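Food trails | Progress reports
Print | E-mail

The Flovley tasting route now has 11 confirmed stops, up from six in the spring. Sorin Voicu has signed the two farm dairies, and the Mustance cider barn has agreed to open to walkers until October.

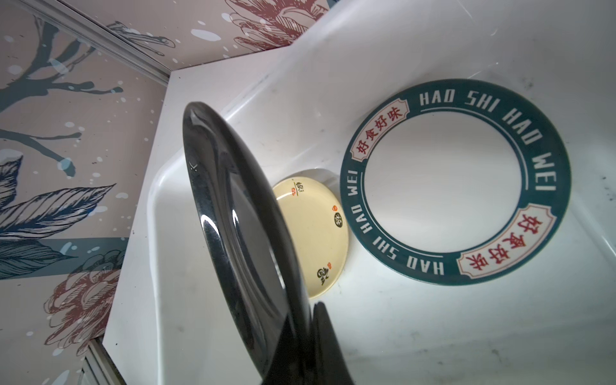 Bookings stand at 400 against the yearly target. The shuttle from Hilard is still late most mornings - Reiko Kobori is asking the operator for a 9.30 start. We have 13 guides trained and will send the next claim with the printed map costs.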